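Hakala Home Notes: Clearing Day FAQ

Questions we keep getting about emptying a table, a bed or any other flat thing that has quietly become storage. Answers by Mali Rowlands.
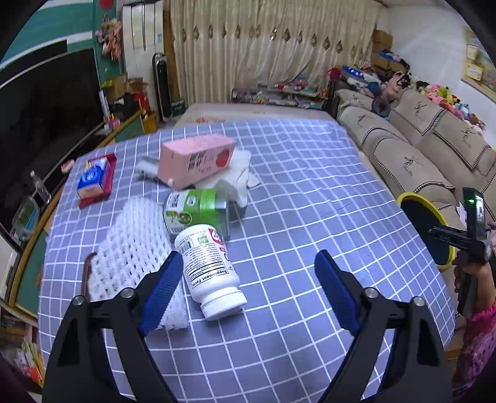
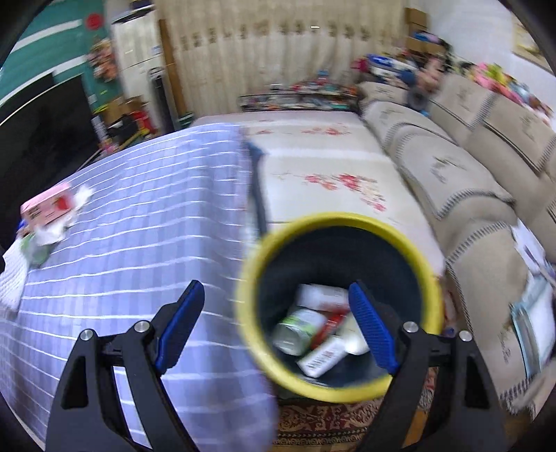

Reading time: 2 minutes

Where do I start?
With the wrappers and empties. A crumpled tissue requires no soul-searching.

Can I bin a supplement bottle whole?
Shake it first. If it rattles, you have a different question, and your pharmacy can answer it. Empty ones go wherever your town takes plastic.

What about drink cartons?
Straw out, drain it over the sink, flatten. Dwight Boychuk wrote in to say he skips the draining. Dwight has also written in about ants.

Do I keep the foam net off the fruit?
You may keep one. You will never use it.

My bin has a can, a carton and a bottle all in together. Have I failed?
Only mildly. Sort it at the end if your collection wants it sorted. Stopping to do it piece by piece is how a short job reaches dinnertime.

And the toys?
Leave them for another day, and ask their owner. We have had 297 emails about this and very few were calm.

How often should I do all this?
Every 10 days, says our chart. I manage February.

We use cookies to remember that you have already dismissed this notice. OK
Contact Hakala | © 2023 Hakala | Back to top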